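Nerkthorpe Workshop Opens Build Log for Two-Gripper Table Project

Thursday, May 12, 2022

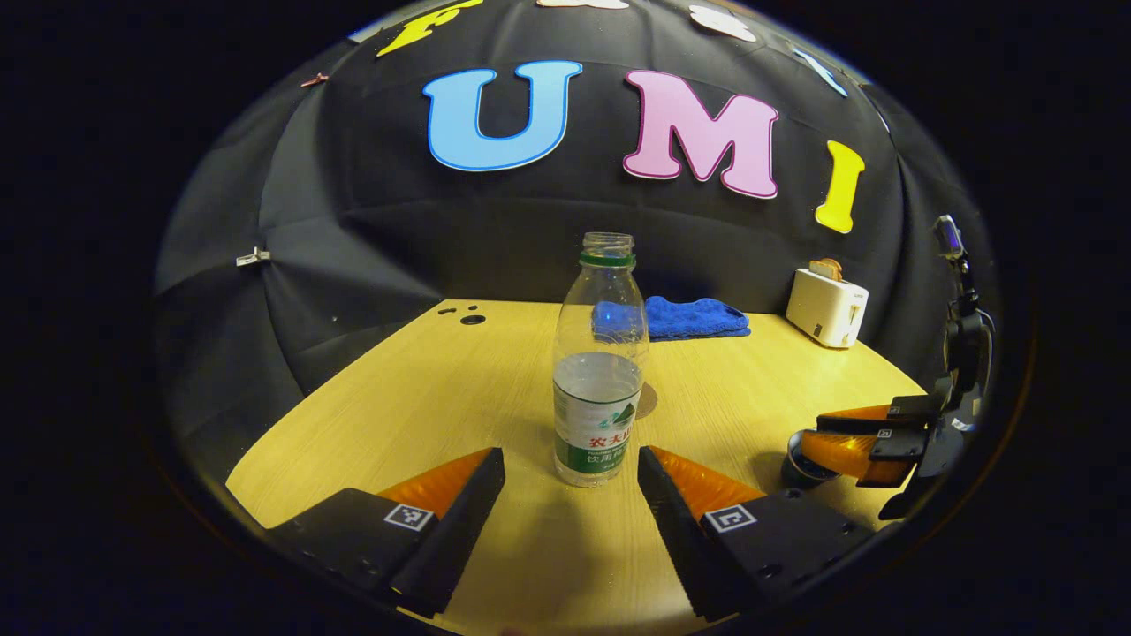
What is the Trirnik build meant to do?

It is meant to give members of a shared workshop a low-cost way to teach a pair of robot arms ordinary household tasks, using tools that can be made and repaired on the premises.

The Nerkthorpe Shared Workshop has published the first part of its build log for Trirnik, a tabletop automation project started by members in April. The log covers the hand-held grippers, the work table and the first set of practice tasks. A second part, on the arms themselves, will follow when the mounting frame has been approved for use in the main room.

Trirnik relies on hand-held grippers. A member holds one in each hand and carries out a task at the table, and a small camera attached to the tool records the work from close range. The recordings are then used to train the software that will control the arms. Each gripper has two black fingers lined with orange ribbed pads, and the square black-and-white markers on the fingers allow the software to measure how far the grip is open.

The current practice set uses common objects, among them a clear plastic water bottle, a folded blue towel and a small white toaster with a slice of toy bread. According to the log, the bottle has proved the most demanding of these. Its transparent sides are difficult for the software to separate from whatever stands behind it, and its weight changes with the amount of water inside. Members have been asked to record it at several fill levels – always with the cap removed – before moving on to other containers.

A black fabric backdrop has been hung behind the table to limit distraction from the rest of the room. The log recommends a plain, dark cloth to anyone repeating the build, and notes that clips are preferable to tape where the cloth must come down at the end of a session.

The workshop has set a target of 1000 recorded demonstrations before any training begins. At the close of April, 201 had been accepted. Recordings are rejected if the markers are out of view for more than a moment, or if the person holding the tool moves faster than the arms will be able to follow.

Finger parts are printed on the workshop's own machines. The design passed through five versions, the earliest of which cracked at the base when closed firmly on a rigid object. The present version is thicker at the rear and narrows toward the tip. Soft pads are fitted separately and can be replaced without removing the finger from the body of the tool. The drawings, together with a parts list and assembly notes, are available to members at the front desk and may be copied for private use.

Electronics for the project were supplied at cost by Hedegaard, a parts dealer in the neighboring town of Tustari. The workshop met the remaining expenses from its general equipment budget. No increase in membership fees is planned in connection with the build.

Members who wish to take part must complete the bench safety session and a short introduction to the grippers. There are 11 places in the next introduction, and these will be assigned in order of registration. Participants should wear short or fastened sleeves – loose cuffs have spoiled a number of recordings by covering the camera. Members under 18 may attend with a parent or guardian.

Those building a similar system at home are invited to send questions to the project desk in writing. Answers of general interest will be added to the log. The workshop is unable to lend grippers for use off the premises, but members may book the table on weekday evenings and should sign the sheet beside the tool cabinet before starting work.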